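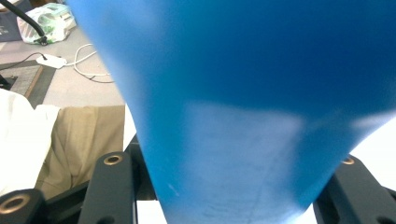 Blue, close up.

The Breakup Value

The valuation model for Kerekes had 10 tabs, and the analyst was on the last of them at 6:40 on Friday evening. The group owned a packaging plant in Grernville, a freight depot in Gitinbridge, a small lender and a software unit called Planix. Each division had its own multiple. Planix was given the highest, and the depot was given 6 times earnings.

She ran the total. Sold in parts, the company was worth $480 million before tax. The market priced it at less.

She changed the depot to 4 times earnings and ran it again. The gap narrowed but stayed open. She then allocated head office costs, which the first draft had left out. Three of the divisions absorbed their share. The lender went negative.

The note was due to clients on Monday. Its title used the word "plausible." She checked the footnotes and found that the Grernville lease could not be assigned without the consent of the landlord. The landlord was the lender.

She entered this in the risks section, in one line, below currency. Then she opened the first tab and looked at the date on the source data. It was from August, before the lease was signed.

She saved the file under a new version number and started again from the second tab.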